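Towels come off the indoor line like roofing shingles, what am I doing wrong?

Posted by kasstead_tenant, Tue 21 April

We moved into a flat in Kasstead with no dryer and a lease that bans hanging anything outside. I dry everything indoors now and the towels could sand a door. I use plenty of detergent, a big glug of softener, and the machine is a Mellero that spins at 2000 if you believe the dial. My partner has started drip-drying in the hallway out of protest.

Neltergate_Nell
Plenty of detergent is your problem. Halve it, skip the softener entirely for a month, and put a cup of white vinegar in the rinse now and then. Snap each towel hard before you hang it — ten good shakes — and again when it's nearly dry. Mine went from gravel to merely disappointing.

dampcorner
buy a dryer

old_mangle_40
The lease probably has something to say about that too. What Nell said, plus move some air. Still air makes stiff towels. A cheap fan on low, pointed past the laundry, did more for me than any bottle in the cupboard. And keep the small stuff off the main line so the towels can spread out. 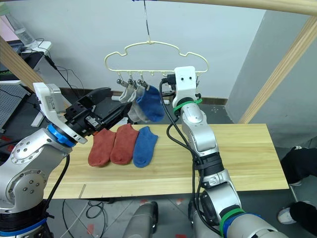
Does it matter how hot the wash is?
Warm is fine for most towels. Go hot once in a while to shift the old softener, then check the care label before you blame me.

kasstead_tenant
Halved the detergent. Partner is back to using a towel, under review.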